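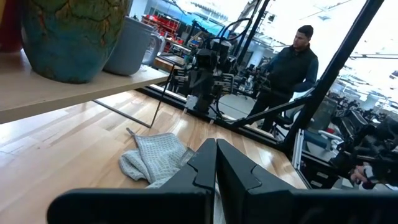

4. Filing a legislative comment through the Casby portal

Section 4 covers submitting written testimony on a bill before the Faltness County Assembly. Oral testimony is handled separately; see Section 5.

Before you start

You need a confirmed Casby account and the bill number. Accounts created within the past hour may not yet show the Testimony tab. Sign out and back in if it is missing.

Steps

1. Sign in and select Testimony — New.
2. Enter the bill number without the prefix. For Assembly Bill 717, type 717.
3. Check that the short title shown matches the bill you mean. Amended bills keep their number, and the version date is printed under the title.
4. Choose a position: Support, Oppose, or Comment Only.
5. Type or paste your statement. The summary field holds 200 words. Longer statements go in as a PDF attachment.
6. Select the committee. If the bill has been referred to more than one, file separately with each.
7. Press Review, then Submit. A receipt number appears at the top of the page.

Note: Testimony received after 4 p.m. on the day before a hearing is marked Late. It is added to the record but is not included in the members' packets.

Note: Bills returned by the county executive under a veto are listed under Reconsideration and do not accept new testimony. Statements filed on the original bill stay attached.

Caution: Your name and town are published with your statement. Do not put a street address, phone number, or account number in the summary field or in an attachment. Staff do not remove these before posting.

Changing or withdrawing a statement

Open Testimony — Submitted and select the receipt number. Edit is available until the packet closes. Withdraw stays available until the hearing is called to order; after that, write to the clerk's office at Seneviratne Hall.

Error 51 means the bill number was not found in the current session. Check for a carryover bill from the previous session, which must be entered with its year.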